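Ticket 771 — Wrist view and hand state not in step, cloth task
Project: Plorkier
Opened by: Ita Heffernan
Component: recorder / wrist camera
Status: Waiting for confirmation
Priority: Medium

Problem

Since the September update of the recorder, the finger positions in our saved episodes do not match the wrist camera. The fingers close in the video first, and the joint values follow later. In the slow episodes it is hard to see. In the fast ones it is very clear, and the training script from Sjöberg refuses them with the message "state/action offset above limit".

We collect demonstrations for the cloth task: the operator moves the hand with the glove, takes the fabric at a fold and pulls it flat. We have 509 episodes on disk. The check script marks 13 of them as bad, but I believe the limit in the script is too generous and the real number is higher.

What I expected: the same delay as before the update, which the script could correct by itself.

What I tried

1. Restarted the recorder and the glove driver. No change.

2. Changed the USB cable of the wrist camera to the short one. No change, so I put the long one back, the short one pulls when the wrist turns.

3. Recorded with the glove disconnected, the hand moved by the test program of Liretti. The offset is still present. For this reason I do not suspect the glove.

4. Lowered the camera rate to half. The offset became smaller but did not disappear.

5. Looked at the frames one by one in episode 509, to be sure that the camera itself is healthy. Exposure is fine and all the fingers can be seen. I attach one frame.

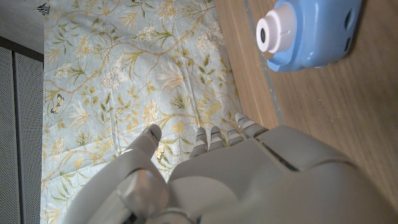 Episode 509, wrist camera, hand over the flowered cloth.

For the comparison I use the thumb, it has the small dark mark near the tip and is easy to follow from frame to frame. The gap between thumb and fingers is open in this frame, but the joint values saved with the same frame number say that the hand is already half closed from the previous grasp. So the values are old, the picture is not.

Reply from support, 10:40

Thank you for the clear report. Please tell us two things. Is the time stamp in the episode file taken from the camera or from the computer? And do you run the hand controller on the same machine as the recorder?

Reply from Ita Heffernan, 11:15

The time stamp is from the computer. I did not know that there is a choice. The hand controller is on a second machine, the Holtico box under the bench, connected by the network switch.

Reply from support, 11:50

Then we have a suspicion. The update changed the default for the state buffer. Before, the recorder took the newest message from the controller. Now it takes them in order, and if the controller sends faster than the recorder reads, the line gets longer during the episode. Please open the recorder settings, find "state queue" and set it to "latest only". Also please compare the clocks of the two machines.

Reply from Ita Heffernan, 14:05

I did both. The clocks were different by 2 seconds, which surprised me, because time sync was installed on both. On the Holtico box the service was installed but not started. I started it and the clocks agree now.

After this I changed the queue setting and recorded a short series with the same cloth. In the first episodes the values and the video go together — I can not see a difference by eye. I did not yet run the Sjöberg script on them.

Questions that remain for me:

Can the old episodes be repaired, or must we record them again? If the delay grows inside one episode, I think a fixed shift will not help. The operators will not be happy to repeat everything.

Can the recorder show a warning when the queue is longer than one message? We would have noticed it on the first morning.

Reply from support, 15:30

A fixed shift is not enough, you are right. If the raw controller log was kept, the episodes can be rebuilt from it. Look for a folder with the name "ctrl_raw" on the Holtico box. Please do not delete anything there before we answer. The warning is now a feature request, linked to this ticket.

Reply from Ita Heffernan, 16:10

The folder exists. It begins after the update, so all the affected episodes should be covered. I will copy it to the Plorkier share tonight and run the script on the new series tomorrow. Please leave the ticket open until then.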